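Two-Arm Manipulation, Section Notes 4: The Drink Mixing Task
Course handout, prepared by Tsehay Woldemariam

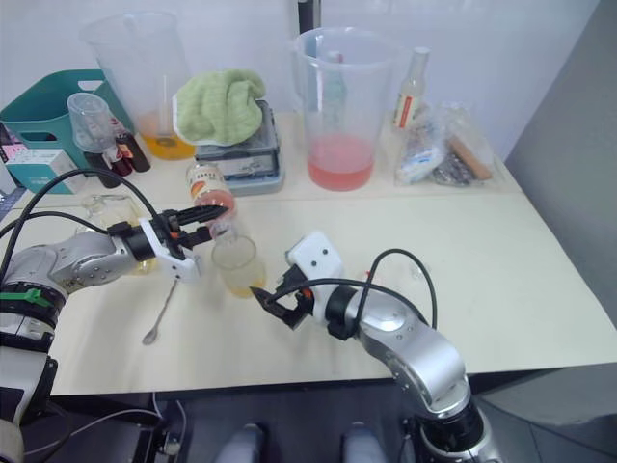 Before you come to the bench

Welcome back, everybody, and thank you for the lovely write-ups on the towel folding (I read every page, including the ones with coffee on them). From now until the middle of October we're on liquids, and I think you'll enjoy this part of the course more than any other, even if it tries your patience a little!

The task sounds easy when you say it out loud. One arm picks up a bottle, brings the neck over the rim of a glass, and tips it until some of the liquid goes in. The other arm waits close by with its gripper open, ready to steady the glass or take up the spoon. Teams Zoma and Abdella will start with the sauce bottle, and Team Faser will start with the measuring jug, which is wider and asks for a different grip altogether.

What makes pouring hard

When you pour at home you're watching the stream, feeling the bottle get lighter, and slowing down without ever thinking about it. Our arms have to be taught each of those things one at a time. A clear bottle over a clear glass is especially tricky for the cameras, so please spend some time looking through your own recordings and asking yourself where the rim really is. I still get it wrong on a first look.

The squeeze matters too. A soft plastic bottle gives under the fingers, and if you close too hard you'll get a squirt well before you meant to pour. Start gently, lift a little way, check that it isn't slipping, and only then carry it across.

Running a trial

Set the glass on its tape mark and fill it to the line for your team.
Put the spoon down flat where the left arm can reach it.
Open both grippers fully and start the recorder.
Tilt slowly to about 78 degrees from upright and hold there for 2 seconds.
Bring the bottle back upright before you move it away from the glass.
Weigh the glass on the kitchen scale and write the number in the Gerimano log, good or bad.

Each pair does 10 trials per visit. Last year's group finished with over 800 in the log, and I'd dearly love for us to match them, but careful trials are worth more to me than quick ones, so take your time.

What to hand in

One page from each pair, with your weights, your two best recordings, and a paragraph on a trial that went wrong and what you changed afterward. Bring it to section on paper, please, as my eyes are not what they were. If a bottle leaks or a cable starts to rub, stop the arms first and then come and find me, I'm usually just down the hall.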